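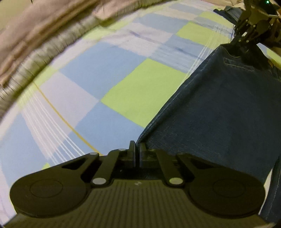 A checkered quilt in lime green, pale blue and white, spread over a bed.

Varholm quilt service comes to Rutherford, at a price

August 2, 2020

Bedding retailer Varholm has brought its quilt refresh service to its Rutherford store, promising to make tired bed covers "feel new again" for $60 apiece. Shoppers might want to do the math first.

The fee covers a wash, a press and minor stitching repairs. It does not cover replacement squares, new batting or anything the store considers structural, a word the brochure leaves undefined. Pickup is another $17.

Varholm says 591 quilts have gone through the program since it was launched in Taltov in February. The company would not say how many came back with complaints, or how many owners were repeat customers. It also declined to say what share of them needed any stitching at all.

The appeal is easy enough to see. A bright patchwork cover does a lot for a plain bedroom, and big pale squares show every mark. But most cotton quilts can be washed at home on a gentle cycle, and a laundromat with an oversized machine will handle a queen for a good deal less than $60.

Then there is the wait. Turnaround is listed as 19 days - a long time to go without your favourite cover if it is the only one you own.

Uretti, the other bedding shop on the same street, says it has no plans for a similar service. It does sell thread in most colours.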